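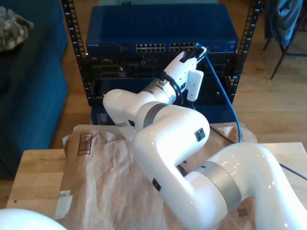
Small Networks for Small Offices
Session 4 notes: Racks, switches and patch cables
Instructor: Kaede Nomura

Welcome back, everyone. Last week ran long (my fault, I got carried away on the subject of IP addresses) so we never reached the rack, and a few of you were kind enough to say you'd been looking forward to it. These notes cover what we'll go through together and a little more besides, so that you have something to read at home when the details have started to blur.

What a rack is for

A rack is a pair of upright rails with holes in them, and you could wire an office without one. Plenty of people do. I once spent most of a March afternoon on my knees in a supply closet at Cheetham, tracing one cable through a heap of others, and I have been fond of racks ever since. Everything sits at a known height, the ports face a known direction, and when somebody calls you can ask them to look at the unit beside a certain number and they will find it.

Those little numbers on the rails are worth getting to know. Height is measured in rack units, written U, and one U is 1.75 inches. Each U takes up three of the square holes on a rail. The spacing between the holes is not even, so if you start one hole too high your equipment will sit crooked or the screws won't line up at all. Find the number on the left rail, find the same number on the right rail, and put a scrap of tape beside each before you lift anything.

Square holes have no threads of their own. They take cage nuts, which are small square nuts in a springy metal clip. Squeeze the clip, set one ear in the hole, then press the other ear in. Please use the cage nut tool and not your thumb! Tianyou Shi, who helps with the evening group, keeps a box of bandages in the drawer for those who don't listen.

Front or back?

Network switches usually have their ports on the front, while servers and many other devices keep theirs on the back. When the two share a rack, you have a choice to make. You can mount everything facing forward and run cables through to the rear, or you can turn some of the equipment around so that all the ports you use every day are on the same side. I like the second way for a teaching rack or a small office, but check the airflow first. A switch that blows warm air into the intake of its neighbor will not have a happy summer.

Plugging in a patch cable

It sounds too simple to need a section, and yet most of the trouble calls I've taken began here.

Look at the plug before you do anything. The plastic tab should be whole and should spring back when you press it. Line the plug up with the port so the tab matches the notch, hold it straight, and push until you hear or feel the click. Then give it a very gentle tug. If it slides out, it was never in — and a half-seated plug can work well enough to fool you for a week.

Leave some slack. A cable should come away from the switch in an easy curve, with no sharp bend right behind the plug, and it shouldn't hang its whole weight on the port. If it crosses a table or a walkway, move it or tie it up before you go on to the next one.

Write down the port. Cable colors are a help (blue is very common for ordinary desk connections) but there is no law about them, and the last person may have used whatever was in the bag.

Practice for this week

Work in pairs. Jingyi Shao and Yuzhen Xiong have asked to stay together, and that's fine with me.

Mark out a 1U space on both rails and fit the cage nuts.
Seat and remove the same patch cable ten times, listening for the click.
Draw the front of your switch, with its groups of ports, and write in where each cable goes.
Swap drawings with another pair and see if you can follow theirs.

Bring your drawing next time, even if it's messy. We'll be using it when we start on labels and cable ties.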